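4. The open day

4.1 Setting and visitors

The study reported in Section 3 was run under conditions we chose ourselves. The open day was not. It took place in the Delia building, where our group shares a floor with the Szabo workshop, and the doors were open to anyone who had read the poster or who had come in to get out of the heat. The counter at the entrance recorded 871 visitors. It also recorded the catering cart each time it went through, and we have left the figure as it stands.

We had planned the day as a demonstration with a small amount of data collection attached. By the middle of the morning it had become the reverse. Visitors did not want to watch a robot sort household objects nearly as much as they wanted to tell it which objects went where, and then to dispute the answer among themselves. We wrote down as much of this as we could.

4.2 The task

The task was the one used in the laboratory. Objects are set out on a tray within reach of both arms, and the robot, running the Skumside planner without changes, moves them one at a time into one of two baskets. In the laboratory the baskets have fixed meanings. For the open day we let the visitors decide. A visitor stated a rule aloud, a member of the team typed it in, and the robot attempted to follow it. Rules could be no longer than a sentence. The sentences grew over the course of the afternoon.

The first rules were the ones any roboticist would have written: by color, by size, by whether the thing would roll. After lunch we were asked to sort by "things my brother would break," by "upstairs and downstairs," and by "stuff you'd pay for." The planner accepted all three without complaint. It has no means of complaining, and several visitors took this for confidence.

4.3 What visitors attended to

We had expected questions on speed and safety. Loretta Doucet, who handled most of the explaining, kept a tally on the back of a floor plan, and speed came a distant fourth. The most frequent question was whether the robot knew it was being watched. The second was what it cost. The third was where the restrooms were, and we include it for completeness.

The pauses drew the most comment. Before each grasp the planner takes a moment to compare candidate grips, and during this time the arms do not move at all. In our earlier papers we described this interval as "negligible." A crowd of 32 people standing in silence, waiting for a machine to make up its mind over a marker, suggests another word. Visitors filled the gap with theories. It was thinking, or it was stuck, or it had been switched off at the wall and the team was too embarrassed to say so. One child began a countdown, and this was taken up by the row behind.

4.4 Choice of objects

The objects were picked by Wanda Schumacher from a store of household goods kept for the purpose, with the aim that no single rule should suit all of them. A mixed tray gives visitors something to argue over (Figure 6). The wheeled toy drew more rules than anything else we put out. 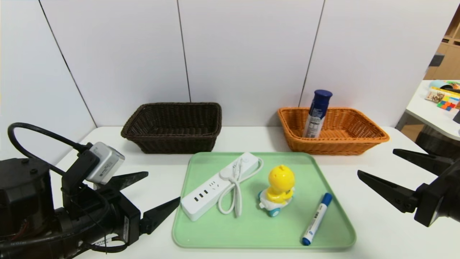 Page last changed: 29th August

Figure 6. The sorting task, with the tray between the two grippers and the baskets behind it. The aerosol can is in the lighter basket, the darker one is empty, and four objects are on the tray: a power strip with its cord bundled, the toy, a whiteboard marker and, by the visitors' reckoning, the cord itself.

The status of the cord deserves a word. Our object list treats a power strip and its cord as one item. Visitors tended to count them as two, and one group held that a bundled cord belonged in a different basket from the thing it was attached to. We typed the rule in as given. The planner, which shares our object list, put it down as a rule that matched nothing and went on to the next item. The group regarded this as evasive.

4.5 Limits

Little in this section should be read as a measurement. Rules were typed by 2 members of the team with different habits of paraphrase, and the tally was interrupted whenever somebody needed the floor plan. We had hoped to rerun the most popular rules under the Brurkley protocol, which calls for 1,000 trials per rule, and have booked the room for December. "Things my brother would break" will need a firmer definition first, and the two brothers concerned have so far given us different ones.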